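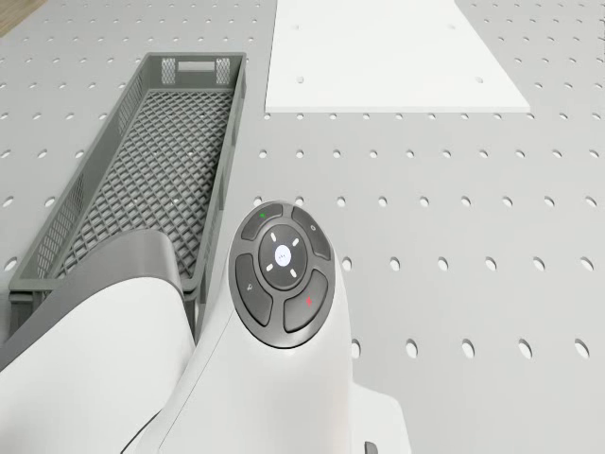
Lab 3: Comparing camera views for pick and place
Unit coordinator: Maureen Fothergill
Lab demonstrators: Elibariki Mushi, Xinyi Cheng

Read these notes before your session. The lab opens at 1.30 pm and the simulation machines are shared, so bring your worksheet with the first page filled in.

In Lab 2 the controller was given the position of every object straight from the simulator. In this lab it gets camera images only. You will run the same pick with different camera placements and compare the error in the estimated grasp point. The gripper, the arm and the controller gains stay the same for the whole session. If you change any of them, note it on the worksheet and start that set of runs again.

Background

A parallel two-finger gripper is forgiving in one direction and not in the other. Along the closing direction the fingers will push a small object toward the middle as they shut. Across the closing direction there is no such help, and an offset of half a finger width can be enough to miss. Height matters too. Too high and the fingers close on the top edge; too low and they touch the table or the bottom of a drawer.

It follows that you should report your error along three axes in the gripper frame. A single distance in millimetres is not enough, and groups handed that in last year and lost marks for it.

Small objects are the hard case. From a camera set well back from the table a small block covers very few pixels, and the centre estimate jumps from one image to the next. A closer camera gives more pixels but the arm may get in the way during the approach.

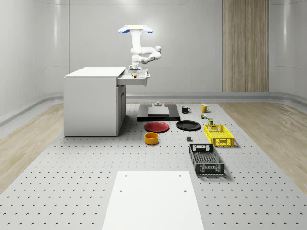
Figure 3.1. Yellow item held between the fingers over the open drawer.

The drawer makes the problem harder again. Its sides can hide the object from a low camera, and the cabinet top can hide the fingers from a camera on the far side. Work out on paper which of your cameras will see the fingertips at the moment of release before you run anything. Chepkoech Mugo's tutorial sheet has the line-of-sight calculation if you need to revise it.

Procedure

1. Load the Wasesbridge table layout. Leave the objects where they are.
2. Select one camera and run the calibration script. Write down the residual.
3. Run the pick 9 times. Save the estimated grasp point and the true grasp point for each run.
4. Repeat for each of the other cameras.
5. Repeat the whole set with the drawer as the target.

The calibration script assumes a level table plane. Let it finish. If you stop it early it keeps the previous camera's values and does not warn you.

The room lighting is even and should be left that way for the assessed runs. You can try other light settings at the end if there is time, but keep that data in a separate folder.

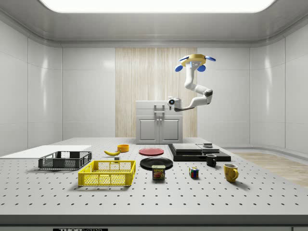 Ketthorpe Robotics Lab Notes, page 14

Choosing what to compare

A wide view takes in the arm, the cabinet and most of the objects together. It is useful for checking that nothing has been knocked and for finding a target in the first place. It is a poor choice for the last few centimetres. Glossy surfaces such as the wall panels can also throw off a simple threshold, so mask the background before you segment by colour.

Colour needs some thought in this layout. There is more than one yellow object, and a yellow mask on its own will return the mug and the crate as well as the target. Filter by area after masking. The Kovačević filter from Lecture 9 works, and so does a plain size limit.

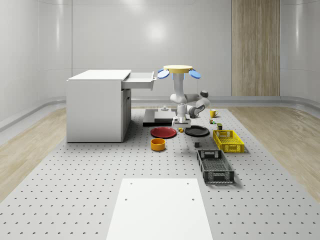
Figure 3.2. Gripper above the table, fingers pointing down, with the yellow block between the red and black plates.

For the table target, look at the clearance on both sides before you choose a gripper angle. The plates limit how wide the fingers can open on the way down. Rotating the wrist changes which direction the gripper is forgiving in, so state the angle you used next to each result.

What to hand in

One table of mean error and spread per axis, per camera, per target. One paragraph on which camera you would keep if you could only have one. Raw files go in the Jastport folder under your group number.

Jeptoo Kioko's reference set of 945 runs is in the same folder. Use it to check your plots. Do not merge it with your own data.

Worksheets are due at the start of Lab 4.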